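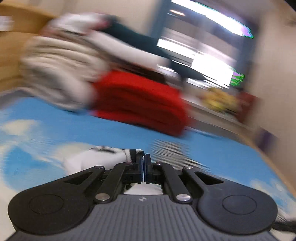

Stepper with 16:1 gearbox or servo for a small indexing table?

Posted by girnura_shop, 2018-04-20

We have a rotary indexing table that feeds a labeling station. The old motor is dying and Skillow quoted us a closed-loop stepper with a 16:1 planetary gearbox. Their sheet says it never loses steps. I've heard that before. The load is a steel plate, 30 cm across, with eight stops per turn and a short dwell at each one. The rep says a servo would be a waste of money. Is he right, or does he just have steppers on the shelf?

steiner_bench

Both, probably. "Never loses steps" on a closed-loop stepper means the encoder notices when it does and the drive tries to catch up. If your label goes on during the catching up, you have a crooked label. Ask for the torque curve at the speed you will run, with your supply voltage. The holding torque on the front page tells you very little once the thing is moving. At 16:1, a table speed of 30 rpm means 480 rpm at the motor, and plenty of steppers are already sagging there.

Ask about backlash too, and get it in arc minutes at the output shaft. We had a Mestetti gearbox described as "low backlash" and I could feel the slop by hand.

oldrelay

just get a servo, steppers are for printers

tablefeed156

Wouldn't go that far. Ours has run a stepper since May with no trouble, but it's a light aluminum plate and we ramp it gently. Work out the inertia of your plate, divide by the gear ratio squared, and compare that with the rotor. If the rep can't do that sum with you on the phone I'd call someone else. Also check the encoder resolution. 2000 counts per turn sounds fine, but it's on the motor side and won't see any slop in the gearbox.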